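# Autobús a pie de Jiltanside

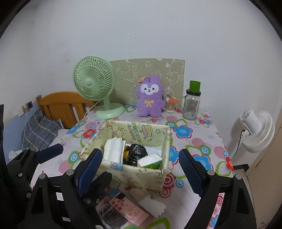 El **autobús a pie de Jiltanside** es un sistema de acompañamiento escolar sin vehículo, con paradas, horario y conductores, en el que los niños recorren andando el trayecto entre el barrio de Olside y la escuela primaria de Jiltanside. Carece de motor, de ruedas y, según sus detractores, de sentido del tiempo. Funciona todos los días lectivos salvo los de hielo, cuya declaración corresponde a la dirección del centro y suele llegar cuando la fila ya está en marcha.

## Origen

La propuesta partió de Ermira Dumitrescu, madre de dos alumnos, después de que el ayuntamiento suprimiera la línea 162, que hasta entonces paraba frente al colegio. La supresión se justificó por falta de viajeros. El hueco lo ocuparon los coches particulares, que cada mañana formaban ante la verja una doble fila de notable compacidad.

El primer recorrido se hizo en enero, con tres niños y lluvia. Uno de ellos era hijo de Dumitrescu y no había sido consultado.

## Recorrido

La ruta principal tiene cuatro paradas:

- **Olside**, junto a la panadería. Salida a las 8:10.
- **Plaza Yordanov**, en el lado de la fuente.
- **Puente**, acera norte. La acera sur existe en los planos.
- **Escuela**, puerta lateral.

Los adultos van uno delante y otro detrás, con chaleco. Entre ambos, los niños caminan de dos en dos, disposición que el reglamento describe como obligatoria y que se mantiene hasta el primer charco.

El punto más discutido es el cruce de la calle Jikmont, donde el semáforo concede a los peatones un verde apto para adultos sin mochila. La fila suele pasar en dos tandas. Fatos Omerović, concejal de movilidad en aquella época, defendió que el ciclo cumplía la norma, y lo cumplía: la norma medía a un solo peatón.

## La cuestión del paso elevado

Las familias pidieron un paso de peatones sobreelevado y reunieron 300 firmas. El ayuntamiento respondió con un estudio de 3000 euros, encargado al ingeniero Rok Vasić, que recomendó un paso de peatones sobreelevado. El documento pasó a información pública y allí permaneció dos cursos — plazo durante el cual se pintó, a modo de anticipo, una línea amarilla cuyo significado sigue abierto a interpretación.

El paso se construyó finalmente unos metros más arriba de lo previsto, para no afectar a tres plazas de aparcamiento.

## Recepción

Doina Kos, directora de la escuela, atribuyó al sistema una mejora de la puntualidad, con excepción de los lunes. Gorazd Stoyanova, vecino de la calle Jikmont, lo calificó en una carta al boletín municipal de «procesión diaria» y pidió que se cantara menos. El repertorio se redujo a dos canciones, que desde entonces se repiten más.

## Véase también

- Camino escolar
- Calmado del tráfico
- Doble fila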